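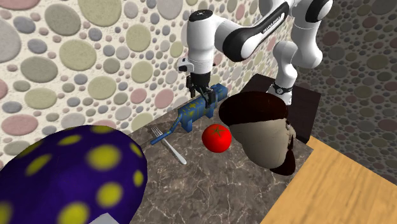 Suchbegriff eingeben Suchen

Greifen für Anfänger: Neues aus der Robotik-AG

Lesezeit: 4 Minuten

Wer seit den Osterferien im Computerraum im Untergeschoss vorbeigeschaut hat, wird sich gefragt haben, wo die Robotik-AG ihren Roboter hat. Die Antwort lautet: im Rechner. Das Modell der Firma Margaritis, auf das wir zwei Schuljahre lang gespart haben, steht weiterhin auf der Wunschliste, und dort steht es gut. Es verbraucht keinen Strom und niemand kann sich die Finger einklemmen. Bis sich daran etwas ändert, greifen wir in der Simulation, und zwar für den Wettbewerb in Borholm, zu dem wir uns im Winter in einem Anfall von Zuversicht angemeldet haben.

Die Aufgabe klingt nach etwas, das jedes Kleinkind nebenbei erledigt: In einer Küche liegt allerlei herum, der Arm soll einen bestimmten Gegenstand nehmen und an einem anderen Ort wieder hinstellen. Hinstellen, nicht fallen lassen, das steht in den Regeln eigens drin. Man darf vermuten, dass es dafür Gründe aus früheren Jahren gibt.

Unser Programm heißt Florero. Iñaki Escobar hat den Namen vorgeschlagen, das ist Spanisch und bedeutet Blumenvase. In der ersten Woche war eine Vase unser Übungsobjekt, und der Arm hat sie mit einer Gründlichkeit von der Arbeitsplatte geschoben, die uns allen Respekt abgenötigt hat. Die Vase ist inzwischen aus der Übungsküche verschwunden, der Name ist geblieben.

Zur Einrichtung kommen regelmäßig Rückfragen, vor allem von Eltern, die beim offenen Nachmittag über die Schulter geschaut haben. Ja, die Tapete hat Punkte. Ja, auf der Arbeitsplatte liegt ein blaues Etwas mit gelben Sternchen neben einer Gabel und einer Tomate, und vorne links wölbt sich etwas Lilafarbenes mit gelben Tupfen ins Bild. Das Aussehen der Küche wird vor jedem Durchlauf neu ausgewürfelt. Wände, Platten, Muster und Farben wechseln, damit das Programm sich nicht auf eine Tapete verlässt, die es im Wettbewerb gar nicht gibt. Araceli Requena, bei uns für die Texturen zuständig, hat dem Zufall nach eigener Aussage "nur ein bisschen geholfen". Die Kunst-AG hat Interesse an einer Zusammenarbeit angemeldet. Wir prüfen das.

Für die, die es genau wissen wollen: Florero bekommt zwei Ansichten. Die eine schaut aus einiger Entfernung auf die Arbeitsplatte und den Arm, die andere sitzt unten am Greifer und schaut an den Fingern entlang. Die erste ist die, die man auf Plakate druckt. Die zweite ist die, mit der man arbeitet, und sie ist gewöhnungsbedürftig. Man sieht darin sehr viel Greifer und sehr wenig Küche. Amancay Villalba hat es mit dem Versuch verglichen, durch einen Briefschlitz einzuparken, und sich anschließend trotzdem freiwillig gemeldet, die Auswertung zu übernehmen.

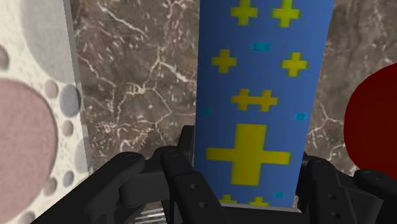
Seit Mai führen wir Buch. 385 Durchläufe stehen inzwischen in der Tabelle, jeder mit einer Bemerkung dahinter. Die Spalte "Bemerkung" war als Arbeitsmittel gedacht und hat sich zu einer eigenen literarischen Gattung entwickelt. Zu den wiederkehrenden Einträgen gehören "zu früh zugemacht", "zu spät zugemacht" und "hat zugemacht, aber woanders". Einmal steht dort nur "Gabel." Was dahintersteckt, ließ sich nicht mehr ermitteln, die Handschrift in der Papierfassung gehört angeblich keinem.

Der hartnäckigste Fehler war übrigens kein Fehler beim Greifen. Der Arm fuhr sauber an, schloss die Finger, hob an - und hielt dann inne, als hätte er vergessen, weshalb er in die Küche gekommen war. Zwei Doppelstunden haben wir am Greifer gesucht, die Reibung hochgesetzt, die Reibung wieder heruntergesetzt und zwischendurch dem Simulationspaket Utilov die Schuld gegeben. Abilio Campos fand dann die Stelle: Ein Schwellenwert war in Zentimetern gedacht und in Metern eingetragen. Florero wartete also geduldig darauf, dass der Gegenstand 4 Meter über der Arbeitsplatte schwebte. So hoch ist nicht einmal die Turnhalle am Rand. Abilio hat die Zeile korrigiert und mit einem Kommentar versehen, den wir vor der Abgabe noch entschärfen müssen.

Seitdem läuft es besser. Runde Sachen mag Florero weiterhin nicht besonders, bei länglichen Gegenständen kommt es darauf an, wie sie liegen. Quer zum Greifer ist gut, schräg geht meistens, und wenn etwas anderes direkt daneben liegt, wird gern beides gemeinsam auf die Reise geschickt. Daran arbeitet gerade die Gruppe von Amancay. Der Ansatz ist, den Arm vor dem Zugreifen noch einmal kurz anhalten und die Lage neu einschätzen zu lassen. Das kostet Zeit, und Zeit gibt im Wettbewerb Punktabzug. Es kostet aber weniger Punkte als eine Tomate auf dem Fußboden, das haben wir nachgerechnet.

Frau Lozano, die die AG leitet, hat zu Beginn des Halbjahres eine Regel eingeführt: Wer etwas am Code ändert, schreibt vorher auf, was danach besser sein soll. Die Begeisterung hielt sich in Grenzen. Inzwischen hängt der Zettel mit den Vorhersagen neben der Tür, und es gibt eine inoffizielle Wertung. Ainhoa Lozano selbst liegt darin auf Platz 3, was sie mit Fassung trägt.

Wie geht es weiter? Im Juni wird der Code eingereicht, danach läuft er beim Veranstalter in Küchen, die wir vorher nicht zu sehen bekommen. Hinfahren muss dafür im ersten Durchgang keiner. Die Enttäuschung darüber war groß, besonders bei denen, die sich schon nach den Zimmern in der Jugendherberge erkundigt hatten. Kommen wir weiter, geht es zur Endrunde doch noch nach Borholm, und dann brauchen wir Fahrgeld. Der Kuchenverkauf ist vorsorglich angemeldet.

Am Samstag vor der Abgabe treffen wir uns zu einem zusätzlichen Termin im Computerraum, Beginn ist um 10 Uhr. Zuschauen ist erlaubt, Mitmachen ausdrücklich erwünscht. Die AG hat zurzeit 17 Mitglieder, von denen erstaunlich viele erst am Gerät sitzen wollen, wenn jemand anders den Fehler gefunden hat. Programmieren können muss man nicht. Wer gern Tabellen pflegt, Muster für Wände entwirft oder sich zutraut, unsere Dokumentation in ganze Sätze zu überführen, wird mit offenen Armen empfangen. Anmeldung bei Frau Lozano oder über die Liste am Schwarzen Brett, bitte leserlich.

Kontakt | Impressum | © Robotik-AG, alle Rechte vorbehalten | Nach oben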